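## Do I lose my save if a free weekend ends before I buy the game?

I've been playing Saltomar on the free weekend and I'm completely hooked! I'm on the third island, I've got the lighthouse running again and I really don't want to start over. The trial stops on Wednesday and I don't get paid until later in the week. Will my progress still be there if I buy it then? I'm on PC, through the Ondiden launcher.

*asked by Laiba Afridi*

---

**Florian Bouvier** replied:

Great choice, it's a lovely game and the second half is even better than what you've seen so far!

Your save should be fine. Saltomar keeps it in your Documents folder, under Fokside (that's the developer), and the launcher leaves that folder alone when a trial runs out. I did the same thing with their last game - bought it 2 weeks after the free weekend and carried on from the same campfire. 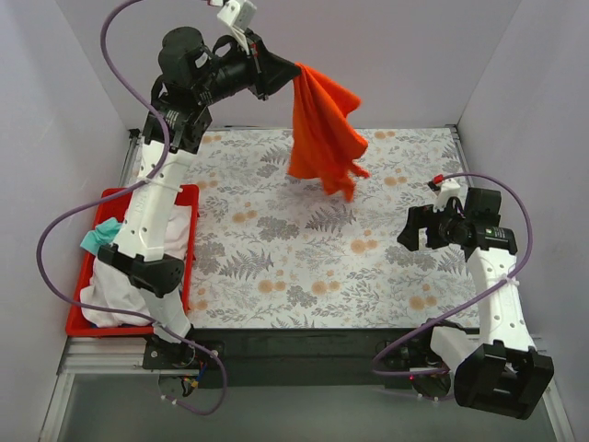 I'd still make a copy, though. Close the game, copy the whole Fokside folder onto a USB stick or another drive, and check that the file called "slot" is in there. Mine is only 275 KB so it takes no time at all. Then open the launcher settings and see whether cloud saves are switched on. They were off by default on my machine.

One thing to watch: if you uninstall, the launcher asks if you want to "remove local data". Leave that box unticked!

---

**fernhopper** replied:

yeah it keeps it. mine did anyway

---

**tidepool_jo** replied:

Florian's right about the folder. I'd add that achievements are a bit odd - I had 3 of them go missing after I bought the full version, and they popped up again once I loaded my save and slept at an inn. Don't panic if your list looks empty at first.

Also, do go back to the first island once you have the big sail. There's a whole cave behind the waterfall and the music in there is gorgeous. I'm at 100 hours and still finding things!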